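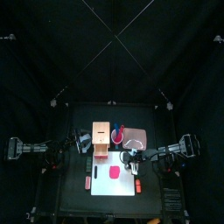 Julton on the bench at Drorarside, both arms over the table and the drawer out.

Julton: the build so far
Drorarside Shared Workshop, projects gallery
Page updated 2020-04-17

Julton is a two-armed robot that will one day tidy a desk. It has taken up a corner of Drorarside since January, and in that time the desks in the rest of the workshop have been tidied by hand, badly, by the people who ought to have been building it. The left arm is called Tramon and the right arm is called Asfaw. The names came off a list that was meant for the 3D printers and they have stuck.

The tent
Black fabric on all sides and overhead. The first version was a bedsheet, which let through every passing head torch and, on sunny afternoons, the shadow of whoever was making tea. The camera took against both. The new cloth cost more than either gripper and has to be brushed, as it collects sawdust from the far end of the building with real dedication.

The lights
Small grey fittings up in the corners. We tried one big lamp in the middle first and got hard shadows under everything, which Tramon would then try to pick up.

The arms
Mounted either side and facing each other, like relatives at a wedding. Most of each arm is aluminium section, cut here on the chop saw before the blade was changed, so please don't look closely at the ends. The brackets are on their third set of holes. The table is clamped at the front corners and stays clamped — anyone borrowing a clamp "just for a minute" will be asked to redo the calibration, and it takes an evening.

The cables
We know. The plan was a neat run along each arm with a tie at every joint. The plan lasted until the first time Asfaw turned its wrist all the way round and unplugged itself. They now hang in loops, with enough slack for the worst thing either arm can think of.

The grippers
Tramon has the pale ones, Asfaw has the dark ones. They were supposed to match. The pale fingers are from the first batch and the dark ones from the second, by which point we had changed our minds about the shape and run out of filament. Tramon is better with flat things. Asfaw is better with things that stand up, provided they were going to stay standing anyway.

The desk things
A wooden box with a drawer, a cup with utensils in it, a pink plastic container, a whiteboard with a marker and a bright pink pad on it, and a few small blocks of one sort and another. All of it came from kitchens, the odds-and-ends shelf or the bottom of somebody's bag. The drawer is the star turn. Opening it is fairly dependable now. Closing it is a matter of pushing until something gives, and so far the something has been the box, which has moved across the table more often than we would like.

The marker is the other long-running argument. It rolls. We could put a flat on it with a bit of tape, but half of us think that's cheating, and the tape is still in its wrapper.

Money and numbers, for those who ask
The budget was £1200. The spend is roughly £2000, and we are no longer adding up postage. The drawer test is 100 goes in a row without a human hand coming in to help. The best run to date ended when Asfaw got hold of the cup.

Still to do
Second emergency stop, on the side where people stand.
Softer tips for Asfaw.
A shelf for the laptop that isn't a stool.
Return the stool.

Julton runs most Friday evenings. Come and watch if you like, but keep your sleeves out of the tent and leave the drawer alone.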